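Journal du 08/08/2019

Encore une journée à collecter des démos pour Utau ! J'ai tenu 58 prises avant la pause, et j'en voyais des cubes partout (même dans mon café). L'objectif reste à 500 d'ici décembre, on y croit.

Cet après-midi, place au gros tas, avec surtout du rouge, et un seul bloc vert coincé au milieu. Rien que pour décider par où le prendre, j'ai hésité un bon moment. 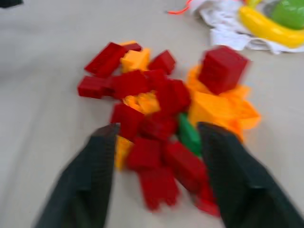 Le soir, tri des prises

J'en ai jeté 19, presque toutes pour des gestes trop brusques de ma part. Il faut que j'apprenne à ralentir ! Demain je relance l'export chez Durel et je renomme les dossiers.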